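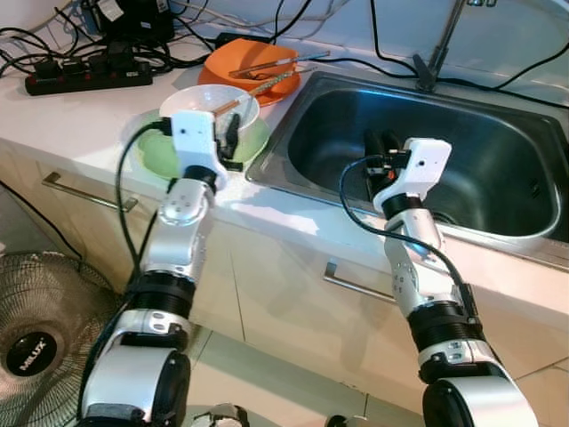 About Prercombe Kitchen School

Reading time: 4 minutes

Prercombe Kitchen School teaches ordinary home cooking and, just as much, everything that happens before and after it. We started in a rented room over a hardware store in Brundbridge, with one stove and two sinks. The school now has its own building on Hennessy Street, and 3,025 people have finished a course with us.

Most of our students are adults who never learned to keep a kitchen. Some are living alone for the first time. Some have moved here from another country and want to know how American stoves, drains and trash pickup work. A few are good cooks who leave a mess and have been sent by the people they live with.

What we teach

The basic course is called Table and Sink. It runs for eight weeks, one evening a week. Students cook a simple meal, set it out, eat it together and clear it. The clearing takes up almost a third of the class. We teach scraping, stacking, washing, draining and putting away as skills in their own right.

Each student works at a stretch of white counter with a stainless steel sink set into it. The counter beside the sink is where dishes wait. We ask students to bring everything there before they turn on the faucet: bowls, plates, chopsticks, forks, whatever the meal called for. Small bowls can ride over on a plate. Chopsticks can lie across a bowl on the way over, but they get washed on their own and dried flat.

The second course, Small Kitchens, is for people with very little counter. It covers what to own, what to give away, where to put a drying rack, and how to cook for four when there is room for one cutting board. It has a waiting list most of the year.

We also run a noodle and rice evening every June, taught by Gudrun Kramer. It fills up early. Please do not call to ask for a place before the schedule is posted.

Our dishes

People ask about the dishes. They don't match, and we buy them that way. There is a white bowl with a green plate under it at one place and an orange bowl at the next. The reason goes back to the first year, when every student had the same plain white set and no one could tell whose bowl was still on the counter. Color fixed it. Chopsticks are sorted the same way, metal pairs and patterned pairs, so that a pair stays a pair.

At last inventory we owned 777 pieces, including serving spoons. Chipped bowls are taken out of use and go to the garden for starting seeds.

The sinks

The sinks were the largest expense in the new building. We chose brushed steel basins with rounded corners, as food collects in square ones. The faucets stand at the back corner, so a stockpot can go straight down into the basin without hitting anything. Students wipe down the basin and the rim at the end of every class. A dry cloth is used last.

We use plain dish soap and hot water. We do not teach with a dishwasher, although we have one in the back for large events.

Who we are

Rónán Quinlan founded the school and still teaches Table and Sink two evenings a week. Before that he cooked at the Prodorham Inn, where he started out washing pots.

Enda Costello runs Small Kitchens and orders all supplies.

Gobnait Mac an tSaoi handles enrollment, the schedule and the phone. If you have written to us, she is the one who answered.

Conall Ó Ceallaigh looks after the building and the plumbing. He teaches a short class on clearing a drain and changing a faucet washer, open to anyone who has taken a course here.

Gudrun Kramer teaches the June evening and fills in when others are away.

Visiting and enrolling

You can look around the teaching kitchen any afternoon when there is no class. Come to the side door and ring. Parking is behind the building.

Courses are open to anyone 16 or older. The fee covers ingredients and use of the kitchen. Bring an apron and closed shoes, and tie back long hair. Tell us about food allergies when you enroll, not on the first evening.

A place can be moved to a later course once without charge, as long as Gobnait hears from you two days before the start. After that the fee is not returned.

This page was last updated in November 2023.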